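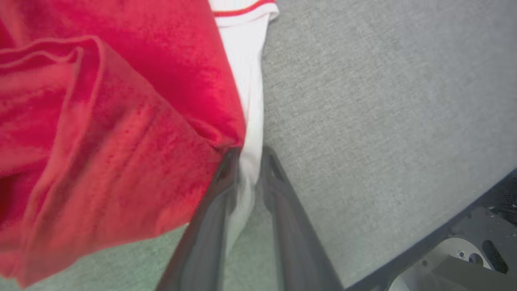

Prewashing flannel and fleece for a throw — do you bother?

tzuhsuan_sews
Okay, settle something for me. I'm making a throw for my sister, cotton flannel on one side and polyester fleece on the other, and I've been told three different things by three different people. My mom says wash everything before it even comes into the sewing room. The lady at the cutting counter at Prelska said only the flannel. And a girl in my Thursday-ish stitch group (we never manage the same night twice) says she hasn't prewashed a thing in years and her blankets are fine.

I've got 80 inches of each, so there's a bit of room to lose, but not a lot. I'd also like it done before her birthday!

chisholm_quilter
Wash the flannel. Wash it twice. Flannel shrinks more than regular quilting cotton and it keeps going after the first wash, especially the loosely woven kind. Fleece won't shrink so you can leave it alone.

If you sew shrunk fleece to unshrunk flannel (well, you know what I mean) you get a bag. The fleece side stays put and the flannel pulls in and the whole thing puckers up around the edges like a pie crust. I have one of those. The dog has it now.

ravinder_m
I'm going to disagree with the twice part. Once, warm, and tumble dry it the way she's going to dry it. I've made a lot of these and never saw any real difference after the second go, except that the cut edges came out looking like a bird's nest and I'd lost more to trimming than to shrinking.

What does help is running a zigzag down the raw ends first. Takes a couple of minutes.

chisholm_quilter
You must be buying better flannel than me, Ravinder. The last one I got off the sale table lost a good hand's width in length the first time and then a thumb more the second. I measured because I was mad.

ravinder_m
Ha, fair enough. Sale table flannel is its own animal. I'll give you twice for sale table.

Océane T.
I'd wash the fleece too, but for the dye and the finish, nothing to do with shrinking. Deep reds and navies especially. I did a Christmas throw in December with a dark red on one side and cream on the other and skipped it, and the cream side is now what I would charitably call blush. Cold water, no softener, inside out if it's already sewn. Softener makes fleece go flat and kind of greasy feeling and you can't get it back.

mudassar_p
Polyester fleece shouldn't bleed much, though? The dye's pretty well locked in. I'd bet your red was a cotton or a blend. Did you keep the bolt end?

Océane T.
I did not keep the bolt end, lol. It was sold to me as fleece, that's all I know. Could well have been a blend. Either way a scrap in a bowl of hot water with a white rag costs you nothing, so do that first, tzuhsuan, whatever the label says.

tzuhsuan_sews
Did the bowl thing with both tonight. Fleece, nothing. Flannel left a tiny bit of color on the rag so that's going through the machine, probably twice because it WAS from the sale table and now I'm scared.

Next question while I've got you all — what are you using to hold the layers together? Pins keep popping out and I've stepped on two already.

Veronika Sz.
Clips around the outside, and a walking foot if you have one. Fleece creeps. Even with clips, I start in the middle of each side and sew out to the corners so whatever creeping happens doesn't all pile up at one end. Longer stitch than you'd think, too, and put the fleece on the bottom against the feed dogs.

mudassar_p
Fleece on the bottom, yes. And clean the lint out from under the plate when you're done, my Cunel machine seized up halfway through a baby blanket and what came out of there looked like a mouse.

ravinder_m
Leave 15 inches open for turning, more than the pattern says. Fleece is bulky and you'll be glad of it.

tzuhsuan_sews
You're all wonderful. First wash is in. Will post when it's turned!

Category: Sewing & Quilting > Fabric Care

Recent threads
Walking foot fits but clunks, any ideas?
Best batting for a heavy kid who kicks
Minky vs. fleece for backing
Show us your ugliest first blanket
Where did the Pukden thread colors go?

Contact us | © March 2023 | Back to top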